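Lendell Studio Rentals – Frequently Asked Questions

How do I book a desk?
Use the booking form or call the front office and ask for Carol Crabtree. Desks are rented by the half day, the full day or the month. A half day ends at 1 p.m.

What does it cost?
A half day is $13. The monthly rate is $200 and covers one desk, Wi-Fi and a locker. Prices go up in August, but monthly members keep the old rate until their plan runs out.

What is on the desk when I get there?
Each room is set up a little differently. You will usually find a cup of pens or markers and a tray for small things. Please leave them for the next person.
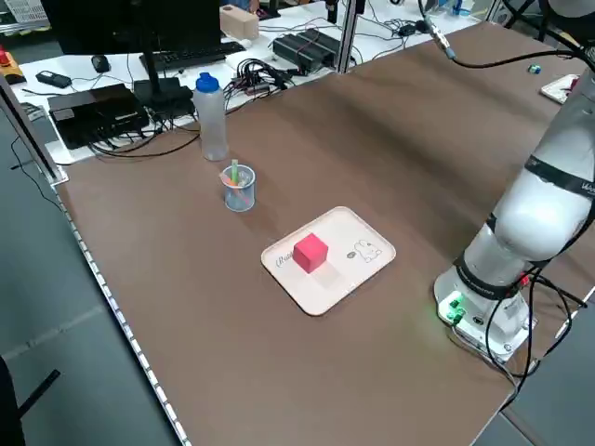 Where do I park?
The lot behind the Endberg building is free for members. Street parking on Boros Avenue has a 2-hour limit, and the city does give tickets.

Can I bring food and drinks?
Drinks with a lid are fine at the desks. Hot meals should be eaten in the kitchen – the smell carries.

Can I leave my things overnight?
Only in a locker. Anything left out at closing goes to the front office and is kept for two weeks.

How should I leave the desk?
Take your own things with you and wipe the top with a damp cloth. Spray and cloths are under the kitchen sink. Do not use bleach or scouring pads. 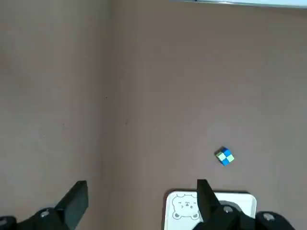

If you spill ink or glue, tell the office the same day. We do not charge for small marks. Larger damage is taken out of your deposit.

Can I cancel?
Yes, up to the evening before. After that the fee is not refunded, but we can move a booking once.

Is there a meeting room?
Yes. The Prollora Room is on the second floor and is booked separately. To ask about free times, dial extension 374.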